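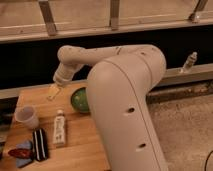 Thread last edited: 4/12/22

Card Making > Inks and Stamping > Fluditz embossing powder going grainy?

tekier_crafts wrote:
Hello all, I've been making my Christmas cards with the Nekska robin stamps (so sweet, I love the little scarves!) and the clear powder keeps coming out grainy round the edges. I've done 20 cards and must have binned 9 of them – such a waste of good cardstock. I heat from above, quite close. Any ideas, please?

papermoth wrote:
Oh you poor thing, I do sympathise. I'd say you're holding the heat tool too close and blowing the powder about before it melts. Let it warm up away from the card first, then come in slowly from underneath. Mine went beautifully smooth once I started doing that.

inkyfingers2 wrote:
I'm going to disagree a bit, papermoth, with love! I've always heated from the top and never had bother. To my mind it's the powder. My pot of Fluditz from last January was lumpy from the start, and I've gone over to the Karunaratne fine one for anything with thin lines. 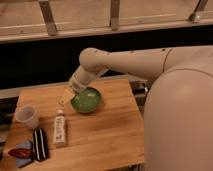
Green bowl on the table

papermoth wrote:
Well, we'll have to differ, as I've used Fluditz for ages and only had trouble with the glitter sort. Do you rub an anti-static bag over the card first? That made more difference for me than changing brands.

tekier_crafts wrote:
No, I didn't even know that was a thing! I've got two pots on the go, so I'll sieve the older one and try two robins each way, top and underneath, and see which I like.

inkyfingers2 wrote:
Good plan. Do tap the back of the card before you heat it, mind – stray bits show up terribly on navy.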